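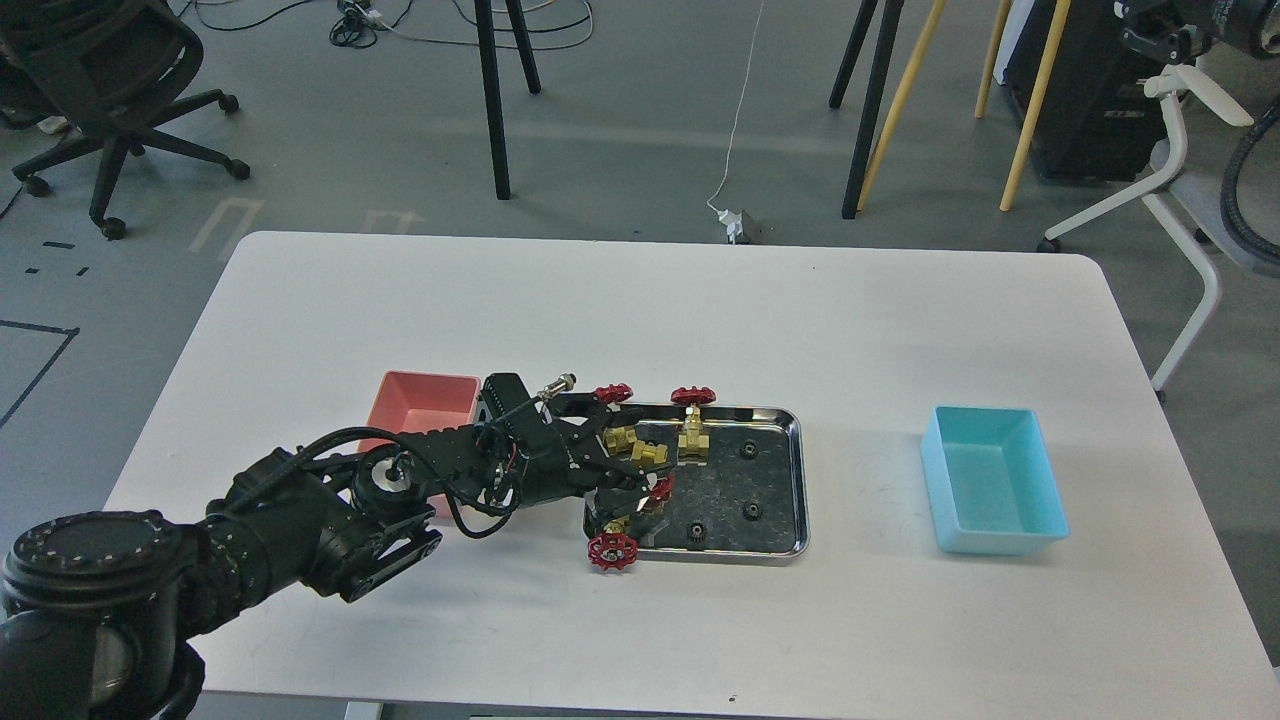
Tuesday, hand vs. gripper, second go

OK so I finally got a decent stretch on the five-part question we keep arguing over at lunch, which is whether the multi-fingered hand earns its keep on small hardware or whether we should just put parallel grippers on everything and go home early. Same job for both: pick out of the steel tray, sort into the two bins. Valves in the pink, gears in the blue. Whatever else is lying in the tray gets left alone unless I say so.

Hand first. I like it a lot on the brass bodies! The fingers wrap, you don't have to be fussy about approach angle, and if the valve rolls a little the hand just rolls with it. The connectors were nicer than I expected too, though I had to drop the closing force twice before it stopped pinching them out like a watermelon seed. What I don't like is coming in low over a pile. The fingers spread wide and cover up whatever I'm trying to see from the head camera, so I'm steering on memory for the last bit. And the cables over the wrist need a proper clip (I keep saying this, I know). The loop rode up on me when I rotated the wrist and I had to back all the way out.

Controller for the hand runs are on the Witalitz box, loop at 200 Hz, default gains. I tried raising the damping after the second batch and it got sluggish, so I put it back.

Then the parallel gripper, with the Datport driver. Boring in the best way. It goes where you tell it and the angular fingers get down between things without knocking the neighbors around. Gears are easy as long as they're clear of the rim. Handwheels are a different story - if you grab across the rim of the wheel it wants to pivot, and the brass end swings out and bonks the tray. Grabbing the body is better, but then the wheel decides where you can come in from. A valve with its wheel flat on the tray floor and the brass sticking up is the friendliest pose by far, and one with the wheel hanging over the front rim is the one I'd look at hard before picking a grasp.

Also the tray is shiny and the depth hates it. Lots of holes near the rim. I bumped exposure down to 2,000 microseconds, which helped the rim and made the black gears worse, so I guess pick your poison. A matte liner would probably fix most of it. 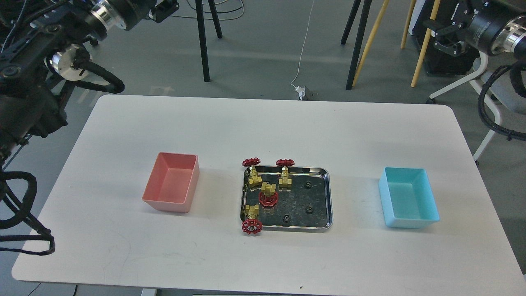
Sandamali Abeysekara: I'd hold off on the liner until you've run both on bare steel with the same exposure. Right now you changed the camera between the hand and the gripper, so the miss counts don't compare. Can you redo the hand at 2,000?

Yeah, fair. I'll redo the hand batch with the new setting before I touch anything else. Want to try the softer Flastel pads on the parallel fingers too, but on a separate run so I don't muddle it again.

Still to do: cable clip, 4 mm spacers for the pads, and ask Janaka where the good hex keys went.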